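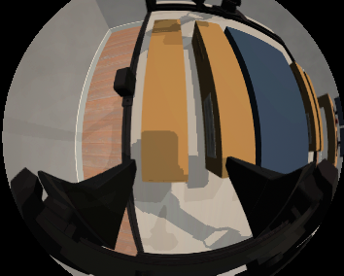

Movside License Server: Frequently Asked Questions

The answers below apply to Movside 2 in both the single-site and multi-site editions. Where the editions differ, the answer says so. Questions about pricing are handled by the sales desk.

General

What does the license server do?

It holds a pool of seats and lends them to client machines on request. When a user opens a protected program, the program asks the server for a seat. If one is free, the server marks it as taken and sends back a signed token. When the program closes, the seat goes back to the pool.

Do I need a dedicated machine?

No. The service uses little memory and almost no processor time. A small virtual machine is enough for pools of up to 150 seats. Larger pools should have a machine that is not also serving files or mail, as disk delays slow down the token log.

Can the server run in a container?

Yes, provided that the container has a fixed host name and a persistent volume for the data folder. The host name is part of the server fingerprint. A container that gets a new name at each start will be treated as a new server, and its license file will be rejected.

Which port does it use?

The default is 3,782 - enter it without the comma in the settings file. TCP only. The port can be changed with the listen_port setting, but every client must then be given the new value. The server does not announce itself on the network.

Activation

How do I activate a new server?

Run the setup program, then open the admin console and choose Create Request. This writes a request file to the data folder. Upload the file to the customer portal and download the license file it returns. Place the license file in the same folder and restart the service.

A request file is valid for 30 days. After that the portal refuses it and a new one has to be created.

Can I activate without an internet connection?

Yes. The request and license files are plain text and can be carried on any removable drive. The server itself never needs to reach the internet. The portal does not care which machine the upload comes from.

The console says "fingerprint mismatch." What changed?

The fingerprint is built from the host name, the system disk ID, and the first network adapter. A change to one of the three is tolerated. A change to two at the same time is not. The usual cause is a virtual machine that was cloned or moved to a new host with default settings.

To fix it, create a new request file and choose Rehost in the portal. Each license includes two rehosts per year. Further rehosts have to be approved by support, which normally takes one working day.

What is error 238?
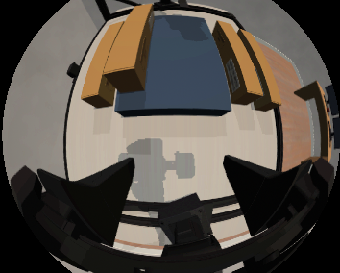 The server was able to read the license file but could not confirm its signature. Most often the file was opened in an editor that changed the line endings, or a mail gateway added a footer to it. Download the file again directly from the portal and copy it over without opening it. If the error comes back, check that the system clock is correct. A clock that is set earlier than the issue date of the license produces the same code.

Seats and Users

How long can a user work offline?

A seat can be borrowed for up to 14 days. The limit is set by the administrator, per group, in the Borrowing tab. The default is three days. During that time the seat is counted as taken, whether or not the program is running.

Can a borrowed seat be returned early?

Yes, from the same machine that borrowed it, with the Return Seat command. It cannot be returned from the server side. If the machine has been lost or wiped, the seat comes back when the borrowing period runs out. Keep this in mind when setting long limits for laptops.

A program crashed and the seat is still shown as taken. Is it lost?

No. Clients send a signal every five minutes. After three missed signals the server takes the seat back. The seat can also be released by hand in the console, but if the client is still alive it will lose its token at the next signal and ask the user to save and quit.

Can I reserve seats for one department?

Yes, in the multi-site edition. Reservations are set by group and are subtracted from the shared pool. A reserved seat that is not in use is not lent to anyone outside the group. Customers often reserve too many and then report that the pool is empty - check the Reserved column before buying more seats.

Does remote desktop use count as one seat or several?

One per user session. Ten people signed in to the same terminal server take ten seats.

Backup and Failover

What should be backed up?

The data folder, and nothing else. It contains the license file, the settings file, the token log, and the group definitions. The program folder can be restored by running setup again. Stop the service before copying, or use the Export command, which produces a consistent copy while the service is running.

Is there a standby mode?

The multi-site edition supports one standby server. It copies the state of the main server every 60 seconds and takes over after two minutes without contact. While the standby is active, it lends seats normally, but borrowing is turned off and group definitions cannot be edited.

The single-site edition has no standby mode. Clients that already hold a token will continue to run for two hours if the server is down.

Do the main and standby servers need the same version?

Yes, down to the minor version number. Update the standby first, confirm in the console that it has synchronized, and then update the main server.

Updates and Support

How often are updates released?

There is a feature release in November and smaller fixes when needed. Fixes do not require a new license file. A feature release does if the maintenance period ended before its release date.

Will older clients work with a newer server?

Clients are supported one major version back. Newer clients do not work with older servers, so always update the server first.

What should I send with a support request?

Send the server log, the version number from the About page, and the license ID. Do not send the license file itself. Requests are handled by the Fedcombe desk from 8 a.m. to 5 p.m. local time and by the Clarkton desk outside those hours. Both work from the same ticket list, so there is no need to open a second ticket.

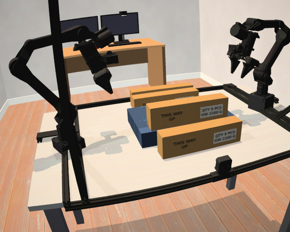
Tabletop with cartons and two robot arms (computer rendering).

Comments (4)

dkserver
The clock note under 238 fixed it for me. The VM host was off by a day. Could the log say "clock" somewhere?

ODalaigh_IT
We are licensed under Ó Dálaigh and the portal drops the accents, so the company name in the license file does not match the one in the console. It activates fine. Is this only cosmetic, or will it block a rehost later?

Movside Support
Only cosmetic. The company name is not part of the fingerprint and is not checked on rehost.

pool_admin
Please add a way to release a borrowed seat from the server. We have around 20 laptops in the field and lose one or two a year. Waiting out the full 14 days is a problem at the end of a quarter.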